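Speaker notes — Waste and liners in shared offices
Facilities induction, Pamar House, 6 May 2015

Opening (allow two minutes)

Welcome colleagues from the Indell and Somogyi floors. Remind them that the fire doors by the lifts are to be kept clear during the session. Handouts are at the back and may be taken away.

State the purpose of the talk. Since January the building has had one standard for lining, changing and storing bin bags. It applies to all 228 bins, including those in meeting rooms and corridors. The previous arrangements differed from floor to floor and generated more complaints than any other cleaning matter.

Part one — Opening and fitting a liner

Ask how many of those present have put a liner in upside down. Pause.

The bag should be opened fully before it goes anywhere near the bin. Hold the rim on two sides, draw it apart until the mouth is round, and let air into the lower part. A bag pushed in while half closed will trap air beneath it and ride up as soon as anything is dropped in.
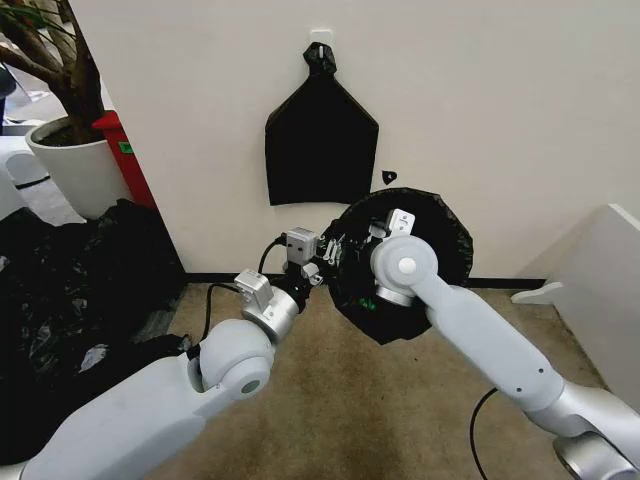 Once the bag is in, the rim is folded outwards over the edge of the bin by the width of a hand. Any slack is gathered at one side and tied in a small knot. Please do not use tape. Tape marks the bins and has to be removed by the evening team.

Bins stand against the wall, clear of the skirting, and are not to be placed in front of sockets or heaters. On carpeted floors, check underneath when the bin is lifted and report any fresh staining on the Cemon form.

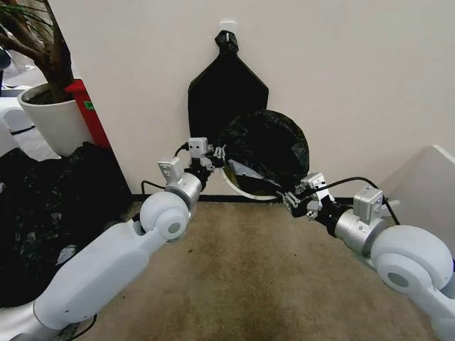 Slide 2. Lined bin in position against the wall.

Part two — Stock and spare bags

The building buys liners in cartons of 500. The present order is 3000 at a time, delivered to the basement store. Each floor may draw one carton; anything further should be requested in writing.

Adhesive hooks may be used on painted walls for light items only. They should be pressed firmly for 30 seconds and left overnight before anything is hung. Hooks are not to be fixed to doors or glass.

Loose black plastic on the floor is a slip hazard and should be picked up before the next task is begun. Planters need particular attention, as material collects at the foot of the pot and is easily missed.

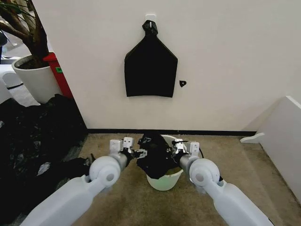
Slide 3. Wall hook, planter and floor area.

Questions (ten minutes)

Likely subjects: recycling colours, food waste in meeting rooms, weekend collections. The contract for weekend collections is under review — do not give dates.

Collect the signing-in sheet before colleagues leave.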